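Bassey warehouse hands night rounds to mobile robots

Two mobile robots will take over the night rounds at the Plemitia parts warehouse in Bassey starting in January, the company told staff on Friday. The machines will check doors, read shelf tags and carry small bins between the stock rooms and the packing area.

Plemitia employs 92 people at the site. No jobs will be cut, the company said, but the night shift will be reorganized. Workers who now walk the rounds will move to packing or be trained to supervise the robots from a control desk.

Before the robots go out on the floor, they are being trained in simulation. Software firm Brumov has built a set of virtual rooms where the control program practices finding doorways and passing through them. It must complete 575 practice runs without a collision before the first live shift.

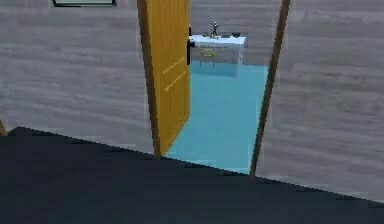 A simulated room used in the training, with a yellow door open to a second room with a light-blue floor.

Babatunde Briggs, who has worked nights at the warehouse and is now learning the control desk, said the change will be hard on people who like to keep moving.

"I used to walk all night. Now I'm going to sit and watch a screen and get up when a robot is stuck," Briggs said. "My knees are happy about it. I'm not sure about the rest of me."

Each supervisor will take a break from the screen every 45 minutes under the new schedule. Night pay rates stay the same.

Plemitia said it will review the schedule with staff before deciding whether to use the robots at its Lirkcombe site.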